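16 Nov 2022

Desk day. I had put off sorting the cables and the small stuff since July, and the Usen order is still waiting on a part, so there was no excuse left.

The box is the one the Nistor bottles came in. I kept it for the dividers. Four compartments, corrugated, and the walls are stiff enough that it doesn't bulge when one side is heavier than the other. My scheme, written on the back of a delivery note before I started:

Back left: adapters and plug heads.
Back right: data leads, coiled and tied.
Front left: batteries, charged only.
Front right: cards, labels, small paper items.

Anything that fits none of these goes in the drawer or in the bin. The tape along the bottom stays on. It isn't pretty but the flap opens without it.

The laptop lead is the real problem. It is longer than the desk needs, the brick ends up on the desk near the front corner, and the slack has to go somewhere. At present it goes across the working surface. The cord from the brick then drops over the edge to the carpet. The floor outlet takes two plugs and is where every chair wants to be.
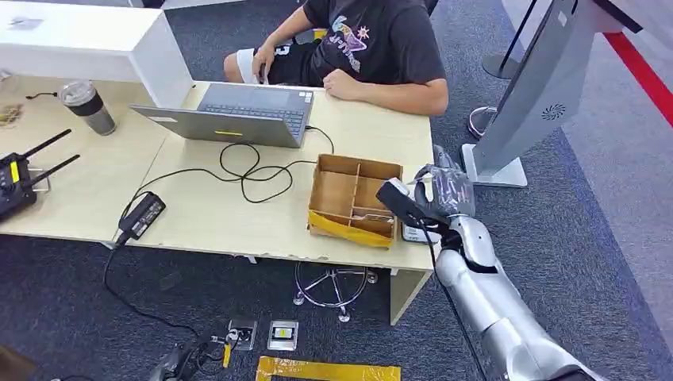
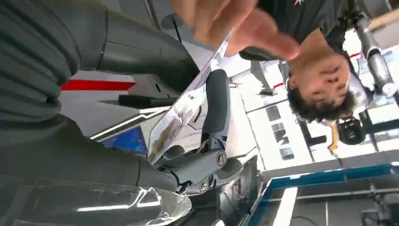
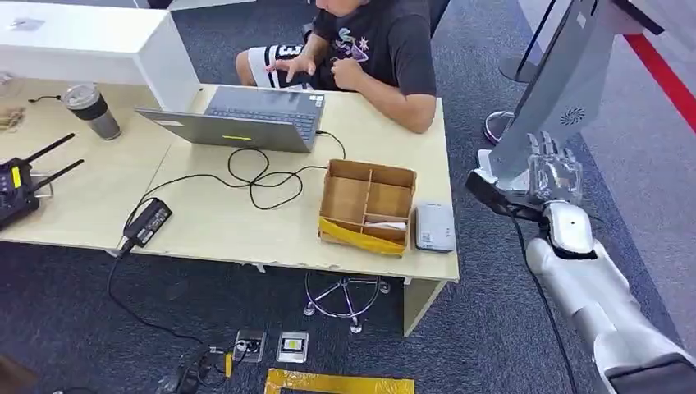
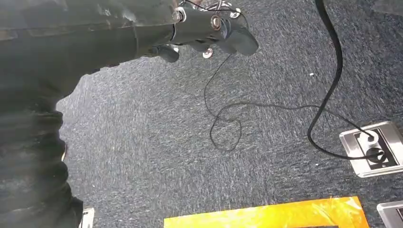
Chinyere Babalola thinks the box is a mistake. Her view is that compartments only work for things of one size, and that leads should hang from hooks under the desk, one lead per hook, with the brick in a tray beside them. She did hers that way at Atidero and says she hasn't untied a knot in a year. She also pointed out that a box on a desk is one more thing on the desk. I have no answer to that except that the box was free.

I looked up trays. Torkirent do a steel one, 500 mm long, 100 mm deep, clamp fitting, no drilling. It would take the brick and most of the slack. The clamp opens to 27 mm, so I need to measure the desk top before ordering. The lead itself is over 3000 mm, so even with the tray there will be a coil to tie – two ties, not one, or it springs open.

Left for tomorrow: measure the top, label the plug heads, find a lid for the box or decide it doesn't need one. Carpet also wants hoovering by the outlet. Tea at six, leftover rice.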